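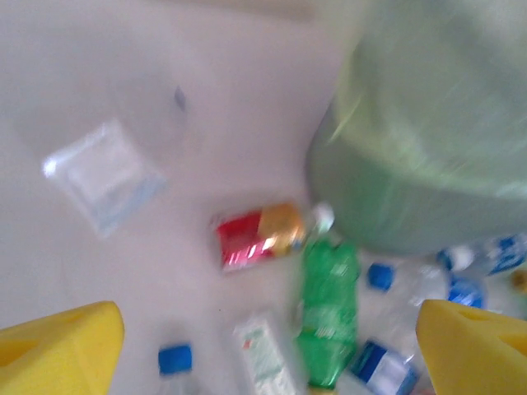
Item 1. Mixed bottles, can and carton on the floor, between the gripper fingers.

Sorting gripper, shared workshop bay 4, Bullusstead
Inspection checklist, December

1. Emergency stop within reach of operator: PASS
2. Floor marked and clear of people: PASS
3. Finger pads secure: PASS. Tested by hand, no play.
4. Wrist camera bracket: ADVISORY. One screw replaced, torque to be rechecked after 30 cycles.
5. Basket and liner: ADVISORY. Liner must be folded over the rim. Loose film near the fingers is a snag risk – clip it before unattended runs.
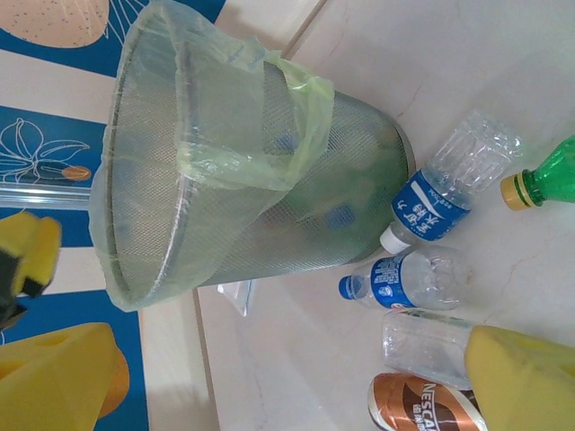 Checked by: Enda Egan
Comments: Mostafa Tazi

6. Containers empty before use: PASS with comment. Keep caps on. Any liquid left in a bottle ends up on the tiles.
7. Grip force limit: PASS. Set to step 9 in the controller. Thin bottles crease above this, and a creased wall changes the width reading.
8. Cable strain relief: FAIL. Tie at the elbow is slack. Su-bin Seol to refit.

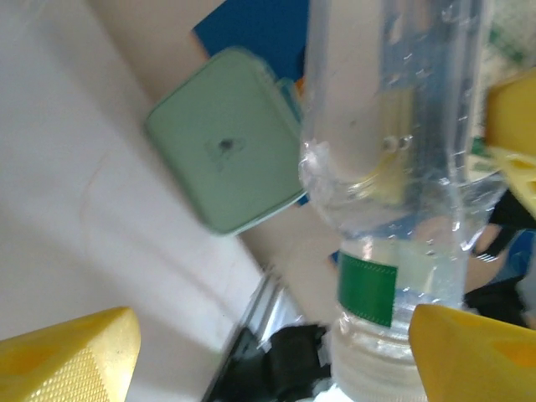 Bottles held near the cap slip less than those held at mid-body, so the approach height stays as it is for now. Ribbed caps are acceptable. Wipe the pads if a bottle has drops on the outside.

9. Speed limit in shared hours: PASS
10. Log saved: PASS, run 1847

Not to be run unattended until item 8 is closed.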